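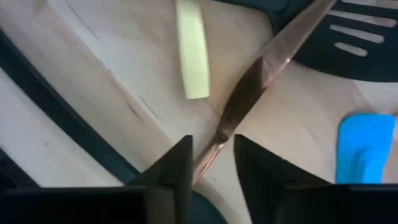
# Gremmont opens its Sharing Table this October, with 2,000 donated place settings

Gremmont is getting a lending library for tableware! Starting in October, anyone who lives in town can borrow plates, glasses, serving bowls and a full run of knives, forks and spoons for a party, a wedding or a long family lunch, and bring it all back when the dishes are done.

The Sharing Table will open in the old Nikolaidis bakery on Kuvard Street, next door to the shoe repair shop. The shelves are up, the big sinks are in, and the first 2,000 place settings have been washed, sorted and packed into crates. Every one of them was given by a household, a restaurant or a school kitchen in the Lurach valley.

"People kept telling us they had a drawer full of good knives and forks they never touched," said Oddur Overgaard, who started the project after his own daughter's wedding. "Then somebody else would tell us they'd just bought a hundred plastic forks for a birthday. We wanted to get those two people in touch."

Borrowing is free. You sign up once, with proof of address, and pick your settings from the shelves or from a list at the front desk. Crates can go out for up to seven nights. If you need them longer – for a holiday week, say – just ask when you book.

## Mixed patterns welcome

Very little of the collection matches, and the team loves it that way. There are heavy hotel forks next to thin ones with worn initials, and dessert spoons from a ferry company that closed long ago. Borrowers who want a matched table can reserve one of seven complete sets, each with its own tablecloths. These will probably go fast during wedding season, so early booking is a good idea.

Table knives were the hardest thing to collect. Families seem to hold on to them, or lose them at picnics, and for most of the summer the Sharing Table had far more forks than it could use. A call in the local paper fixed that in a hurry, and boxes of knives are still arriving from farms up the valley.

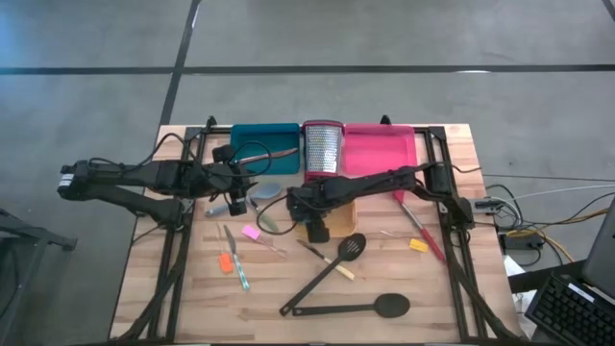 Anything bent or badly scratched goes to the repair bench instead of the trash. Tharun Pai, a retired metalworker, will be there on opening day to show visitors how to straighten a fork, polish out light marks and get old tarnish off silver plate without wearing it away. Bring a piece from home if you'd like to try it yourself. He plans to run the same workshop every month through the winter, and kids are welcome with an adult.

## Opening day

Doors open at 10 a.m. and the day runs until 4 p.m. Lunch is soup and bread, served on borrowed plates of course, and the high school jazz band will play in the yard if the weather holds. Visitors can sign up for a borrower's card on the spot.

Donations of clean, usable tableware are welcome at the back door during opening hours. The Sharing Table is especially short of soup spoons, water pitchers and large platters. Please wrap sharp knives in newspaper and mark the bundle. Electric appliances and nonstick pans can't be accepted.

Reporters who would like to see the shelves before opening day can arrange a visit with Oddur Overgaard at the Kuvard Street front desk.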